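Bench Tips: Setting Up a Two-Arm Pouring Station in a Shared Workshop
Posted Jul 2, 2018 by Wojciech Walczak
Filed under: Workshop, Automation, Small Builds

These notes cover the pouring build on the back bench at the Vinby shop. They assume the arms are already bolted down, powered and homed. Mounting and wiring are on the Olenora page. Most of what follows is bench practice: surfaces, tape, cables, bottles and grip settings. Przemysław Laskowska did the gripper tuning and corrected my draft of that part.

1. Start with the table

Use a matte top. A gloss top throws highlights into every camera you own, and clear plastic is hard enough to find without them. We painted ours flat white, two coats, sanded between coats with 220 paper. White is a poor choice for seeing a clear cup but a good choice for seeing spills, tape and dropped screws. If you can only have one, decide which costs you more.

Check the top for level in both directions with the arms parked and again with both arms reaching forward. Ours moved 2 mm at the front edge with the arms out. A brace under the front rail took care of it.

Wipe down with a damp microfiber cloth and plain water. Glass cleaner leaves a film that lets tape creep.

2. Mark positions with short tape

Black cloth tape, cut with scissors so the ends are square. Tear it and the ragged end gives you a fuzzy reference. Keep each strip short and lay it flat in one pass. Long strips lift at the ends and catch on sleeves.

Put the strip beside the spot where the cup stands, never under it. A cup sitting half on tape leans, and a light plastic cup leans enough to matter when the stream hits the rim. Replace the tape when the corners start to gray. Before pulling the old strip, trace its outline lightly in pencil.

3. Dress the cables before the first full move

Run each arm through its whole reach by hand with the motors off and watch the cable the entire time. You want enough slack at the wrist for full rotation and no loop large enough to drop onto the work. Tie loosely at the forearm, leave the wrist free, and tie again below the elbow.

- Use hook-and-loop ties. Zip ties cut into soft jacket and have to be snipped each time you change something.
- Keep ties off the joint seams.
- A loop that hangs clear with the arm parked may sweep the table with the arm forward. Check both.
- Mark the cable at each tie point with a paint pen so slippage shows.

4. Rehearse the pour with the cap on

Every new motion gets run capped first. The hand goes up over the cup, the wrist turns, the arm comes back, and the only thing at risk is the cup. Stand the cup between the two hands and keep the idle hand open and upright, well off to its own side, so there is a clear lane across the middle of the table. Run at quarter speed until the path repeats, then at half. We have never had a reason to go past half.

Old bottles are fine for rehearsal. A crumpled one is a better test than a new one, as the grip has to cope with a shape it was not tuned on. Watch where the cap end sits relative to the cup rim, and note the height in the log. 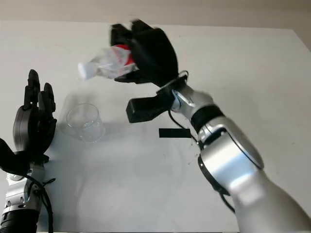

5. Choose bottles and cups on purpose

Thin-wall water bottles are cheap and they buckle. That makes them a useful worst case, but tune on something stiffer first or you will be chasing two problems at once. Buy a case of one kind and stay with it. Wall thickness varies a good deal between bottlers, and a setting that holds one will fold another.

Clear cups are difficult for cameras and for people. A band of masking tape just under the rim, on the outside, fixes most of it. Leave the band off once the motion is settled and you want to know how the camera does without help.

Fill level matters more than I expected. A full bottle gushes and gulps at the start of the tilt. We fill to the shoulder for practice and lower for demonstrations.

6. Gripper settings, side hold

These are for the two-finger gripper. The five-step procedure from the Tamiru sheet works, with the changes below.

- Lay the bottle so the jaws close across it at right angles to its length. A skewed hold rolls as soon as the wrist turns.
- Grip toward the base, at the thicker end. The ridged part takes a squeeze better than the smooth upper body, and the neck stays clear for pouring.
- Keep the upper finger off the label where you can. Paper labels slide on the bottle, and the bottle slides inside them.
- Close in small steps. Stop at the first visible dent, back off one step, and record that value as your hold.
- Lift, wait, and look for creep before doing anything else.

Our hold value came out at 276 on the controller scale. It will not transfer to your gripper — the scale is arbitrary — but it gives an idea of how little of the range gets used. Anything much above it flattened the bottle.

Textured rubber pads need cleaning more often than they look like they do. Label glue and paper dust pack into the dots. Scrub with an old toothbrush and dish soap, rinse, and let them dry fully before the next run. Check the pivot bolt and the housing screws at the same time. Snug them with a hand driver only.

Clear the far side of the table of glasses and small parts before a run. A finger that opens wide on release can reach farther than the hold position suggests.
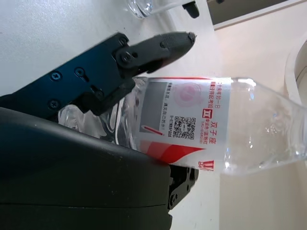
7. Water near electronics

- Keep a boot tray under the table edge nearest the power supply, and put the supply on a shelf, off the floor.
- Form a drip loop in every cable that drops from the bench.
- Two towels within reach, one dry and one in use.
- Test wet runs with plain water only. Sugar drinks get into pads and joints and stay there.
- The stop button goes on the operator's side, outside the reach of both arms.

8. Keep a log

A paper notebook is enough. One line per run: bottle type, fill level, hold value, speed, result. Ours had 2,032 lines at last count, and 19 of those are marked "dropped." Nearly all the drops fell right after we changed bottles, which is how the advice in section 5 came to be written.

Write the hold value even when it has not changed. Gaps in the column are useless later.

Parts and updates

Spare pads come from Trullia, in pairs. Order a second pair with the first; shipping costs the same. A revision with the stiffer front rail and a proper cup fixture is planned for August. Corrections go in the binder by the bench, on the sheet behind the wiring diagram.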